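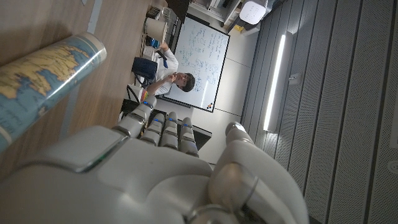
Edit Szűcs wrote in under the last post to ask why anyone would pay for four fingers and a thumb when a two-jaw gripper picks up nearly everything on a normal desk, and does it faster. She has run two-jaw grippers for years and she had a fair point, so I spent the past stretch of evenings trying to answer it properly.

The two I compared are the Tivau hand and the Olgate parallel gripper. Both went on the same arm with the same controller and the same wrist camera. I kept the arm speed the same for both and didn't retune anything between swaps except the tool offset and the payload.

The test list had 16 objects on it. Some were easy, like a marker, a mug and a box of staples. Some were there to cause trouble: a rolled map, a bag with soft handles, a sheet of card lying flat, a bunch of keys. Each object got 16 tries per gripper, with the start position moved a little every time.

The Olgate won on the small hard things. It closes quickly, it has two pads, and if you line it up it works. I had it running on the marker and the staples within an hour of bolting it on. Keys were also better with the Olgate, which I did not expect.

The Tivau hand did better on anything round and wide. A rolled map is a good example. The Olgate either pinches it near the end and lets the rest droop, or squeezes the middle and leaves a crease. With the hand you can bring the fingers over one side and the thumb under the other, and it holds the roll without much force. I set the grip limit to 70 on the controller's scale and left it there for all the paper items. Lower than that and the roll turned in the fingers when the arm sped up.

Flat card beat both of them. The hand can sometimes drag it to the edge of the table and get the thumb under, but I would not call that a result.

The wrist camera is the weak part of the Tivau setup. The hand is big. With the fingers half curled they cover a good part of what the camera needs, and the thumb takes another piece on the other side. The Olgate leaves the view much more open. I moved the mount twice and gained a bit, then lost it again when the cable started rubbing. My fix for now is to take the last clear picture before the approach and go in on that – fine for things that stay put, no good for anything that rolls.

The joint lights are useful, by the way. The manual gives them half a page. I thought they were decoration until a finger stopped answering and its lights told me which joint to look at.

The controller deserves a short complaint. The Barnamis software treats the hand as one gripper with an open value and a close value unless you switch on the extended profile, and that setting sits three menus down. I lost an evening to it. If your fingers all move together and you don't want them to, the profile is number 2396 in the list. Restart after changing it.

So, Edit: for a desk full of markers and boxes, keep your two jaws. If half of what you pick up is rolled, soft or an awkward width, the hand is worth the setup time, but plan for the camera before you order. I'm keeping the Tivau on the arm through April and want to try a second camera off to the side, looking across the table. I'd also like to repeat the keys with softer fingertips, if the set I ordered from the shop in Cáceres fits.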